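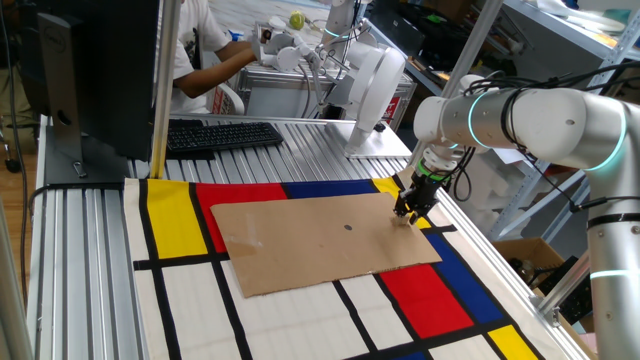 Gripper shoot-out: notes for the lunchtime talk
Thursday, June 20, 2019

Hello everyone, thanks for giving up your sandwiches. Twenty minutes of me, then questions. Shout if I mumble.

START

Say what we compared. Two grippers, the Inum and the Zevent. Same arm, same controller, same flat items, same cloth on the bench. The only thing we swapped was the hand on the end.

Why flat things? Because they're horrible! Give either gripper a ball or a mug and you learn very little, they both manage it. Give them a sheet of cardboard lying flat on a bench and suddenly you can see what each one is made of. There is nothing to get hold of. The fingers have to come down at an angle, press on one end, and either drag the sheet to a place where they can get underneath or bend it up enough to pinch.

(Pause. Ask who has tried to pick up a playing card with gloves on.)

THE CLOTH

People always ask about the cloth, so do it early. Thick black lines, big blocks of red, yellow and blue on off-white. The Enatgate camera software was lovely on a plain background, and we wanted to make it work for its living. Brown cardboard across a red block and a white block at once is a good stiff test of edge finding. It lies over ribbed aluminium, so it creases, and the creases shift when the gripper pushes. I like that. Customers' benches aren't ironed either.

NUMBERS

1000 attempts in all, split evenly. Put the table up and leave it up.

Inum: 294 clean lifts out of 500.
Zevent: 156 clean lifts out of 500.

Say clearly what "clean" means — sheet off the bench, held for 16 seconds, no hand from us. A sheet dragged off the front of the bench is a failure, however pretty it looked.

Don't rush this slide. The gap is big but it is one kind of task. On the boxed items from October the Zevent was the better of the two and it wasn't close.

WHAT WE THINK IS GOING ON

Fingertips first. The Inum tips have a little give, so when they press down at a slant they sit flat against the card and it moves with them. The Zevent tips are harder and tend to skate. You can hear it, a sort of squeak. Play the sound clip if the speakers are behaving.

Then force. Press too lightly and you slide, press too hard and you pin the sheet to the table and crumple it. There is a sweet spot and it's narrower than I expected. The Engelhardt controller lets you set the downward push separately from the grip, and I can't tell you how much time that saved. Best afternoon of the whole project!

Third, cables. Very dull, very important. Strap them along the arm and leave a proper loop at the wrist. Our first loop was too short and it tugged the hand round by a hair each time it tilted. We threw away two days of runs.

IF THERE'S TIME

Old cardboard against new. Scuffed, bent corners are easier, as there is already a lip to catch. Fresh sheets are the nasty ones. We mixed them, and the split is in the handout.

NEXT

Softer tips on the Zevent, same test again. Then fabric, then paper — wish us luck with paper.

Questions. Repeat each one into the microphone before answering. Handouts are by the door.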